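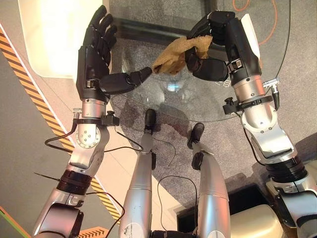

Do we need a written rule for loose cables?

ribbedcollar: Krum Vidmar's draft says any humanoid doing cloth work has to have its leads tidied first. I love that somebody is finally writing this down! Two pages, dated 25/11/2019, and very readable.

mothwing_2: Agree on the legs, not on the arms. Tie a wrist lead too tight and you lose reach.

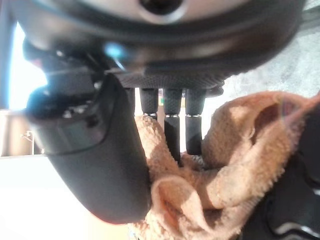
Kedcombe Robot Handling Club — Good Practice Board

ribbedcollar: Then we say how much slack. Dirnora did that in August and it's brilliant.

odd_sprocket: Slack is fine until a foot finds it.
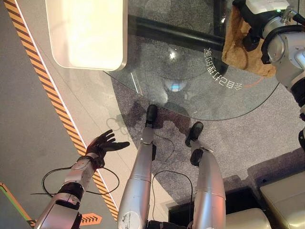

Krum's rule 2 covers the standing area, and I'd make it the strictest of the lot. Keep leads out of the space where the feet go, full stop. With thin black cables looping over the carpet between and around the legs, I'd want them clipped back before anyone asks for a step. Arms can have their own rule.

mothwing_2: Happy with that — feet strict, wrists sensible. Can Cameron Tennant add it to the draft?

odd_sprocket: Still think wrists need a limit, but yes, go on.

14 comments · 6 shares

Recent threads
Floor tape: who repaints it?
Eltov grip checklist
Mkhize stop button notes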